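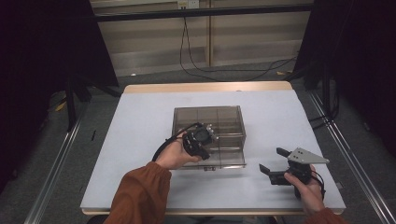

Small drawers for earrings: how do you stop everything sliding into one heap?
Posted by Parvaneh Zarei in Tidying and Storage
Monday, July 2, 2018

Hello all, I'm hoping somebody has cracked this. I've finally given up on the biscuit tin (years of earrings in a biscuit tin, I know, I know) and moved over to one of those see-through smoky plastic boxes with little drawers and dividers inside. I love being able to see what's in it without opening everything, and it sits nicely on the white table in the back bedroom where I do my bits of making and mending.

My trouble is the tiny things. Studs, butterfly backs, jump rings, those clear rubber stoppers that come on the cheap pairs. The partitions in my drawers don't seem to go quite to the floor, or perhaps they've worked loose, and each time I pull a drawer out with any sort of enthusiasm the small stuff shuffles along underneath into next door. By the end of a week I've got one compartment with everything in it and a lot of empty ones. I've tried folded tissue and it looked awful and caught on the hooks.

Also, do people sort by colour or by type? I started with gold at one end and silver at the other, and then got stuck on the clear bits and the ones that are both. My sister says just put pairs together and stop fussing, but she has two pairs of earrings and loses one of them every November.

Anything cheap welcome. I don't want to buy another box, I've only just cleared the space for this one!

Ebere Ogunleye replied

Oh, I had this exact problem with beads, so you have my sympathy! What sorted it for me was a thin strip of felt along the bottom of each drawer, cut a hair wider than the drawer so it presses up against the sides. Then you push the dividers down into it. The felt gives a little and the gap closes up. I bought a sheet from the market and got the whole box done out of it with enough left over for the cutlery drawer (which didn't need it, but I was on a roll).

Take the dividers out first if they'll come. Mine were stiff and I snapped a corner off one by bending it, so wiggle it straight up and don't twist. Give the drawer a wipe with a barely damp cloth and let it dry before the felt goes in, or you get that musty smell. I wouldn't glue it. You'll want to lift it out and shake it over the table now and again, and you'd be amazed what comes out.

Pick a pale felt if you've got a lot of gold. I did mine in mustard to begin with, because it was pretty, and then couldn't find a single earring back.
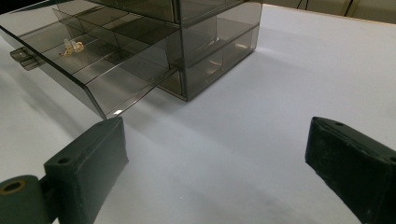

And what about the drawers themselves, how do you keep from pulling one right out and tipping the lot?

Rest one hand flat on top of the box and draw the tab towards you with the other, slowly, and stop when you can reach the compartment you're after. If yours has no stop at the back, put a dot of nail varnish on the side of the drawer at the point where it starts to droop. Once you see the dot, that's far enough. I keep the heavier things, brooches and so on, in the bottom drawers so the whole thing doesn't creep forward when I open the top one.

As for sorting, I go by what I reach for. Everyday pairs in the drawer that's easiest to get at, fancy ones lower down, and all the spare backs and stoppers in a compartment of their own whatever colour they are. I did try colours for a bit and it took me ages to put anything away.

Olanrewaju Olatunji replied

Blu tack under the divider. Takes 5 minutes. Roll it really thin like a bootlace and press it in the corner, done.

Olaia Salcedo replied

Agree with Ebere about the felt but I'd add a word for little zip bags if you have proper sets. I make earrings to sell and I've got some 300 pairs on the go at any time, and loose in a drawer they just tangle, whatever you line it with. Each pair goes in its own bag with the backs already on, bags stand upright in the compartment like cards in an index, and then it doesn't matter if your partition has a gap under it. You can flick through them with a finger.

It's a bit of a faff for the pair you wear every day, so I leave those out in a saucer by the bed.

One thing, keep the box away from a sunny window. My first one was the clear sort and it went yellow and brittle, and a drawer front cracked when I shut it. I can't swear the smoky ones do the same but mine lives on a shelf now.

Parvaneh Zarei replied

Thank you all! Felt bought, cream not mustard. I'll do the top drawer tonight and see how I get on, and Olanrewaju, I've got blu tack in the kitchen so that's my plan for the one divider that really rattles.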